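Sidley Dairy-Free Frozen Dessert Maker Admits Its Oat Pistachio Took 69 Tries

SIDLEY, August – Dawber, the small-batch frozen dessert company that has spent four years telling people oats can be delicious, will put its ninth flavor on sale this month. Oat Pistachio comes in pints, contains no dairy, and is a modest shade of beige. Customers expecting bright green are asked to take it up with the pistachio.

The recipe went through 69 test batches. Batch 18 was declared finished, celebrated with a cake, and quietly withdrawn the next morning when it refused to leave the tub. Batch 41 tasted strongly of toast, and two members of staff still ask after it.
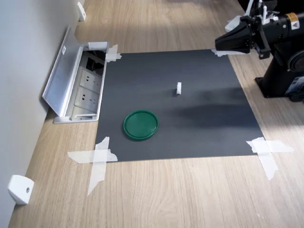 A round green lid on a dark gray sheet, taped down to a wooden tabletop.

"People told us the world didn't need another pistachio," said Hamdia Shiferaw, founder of Dawber. "I agreed with them, and then I tasted what was in the freezer case at my own supermarket."

The nuts are roasted in Sidley and ground with a little salt before they meet the oat base, which is sweetened with dates and a small amount of maple syrup. There is no almond extract, the ingredient that Shiferaw calls "the reason everyone thinks pistachios taste like marzipan." She has strong views on this and will share them by phone. 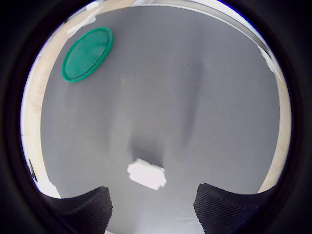

Dawber made a first run of 1612 pints, and 391 of those are already spoken for by people on the company's mailing list, many of whom signed up for a peach flavor that never arrived. The peach is still being worked on. No date is offered, as the last three were wrong.

"We recommend leaving it on the counter for ten minutes before serving," said Meenakshi Malhotra, head of recipes. "I have never managed more than four – and I wrote the instructions."

Oat Pistachio will be sold at the Dawber shop in Sidley and at Tirow grocery stores. The shop opens at 11 a.m. and closes when the staff have finished wiping down. Samples are free, one spoon per visitor, and the staff do remember faces.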